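I don't believe in desk makeovers. Brillwood wanted 185 dollars for a "calm workspace" kit, mostly trays, and I've bought enough trays to know they just fill up.

So in June I gave myself 60 minutes and no shopping. Books in piles, flowers in the white pitcher, done.
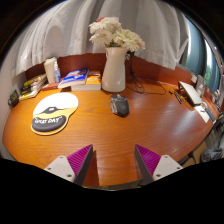

The cables beat me. Every blog says clip them under the edge, and the clips I tried let go in 5 days. I'm also not convinced flowers help anyone work. They do take up the spot where I used to dump the mail, so they can stay for now.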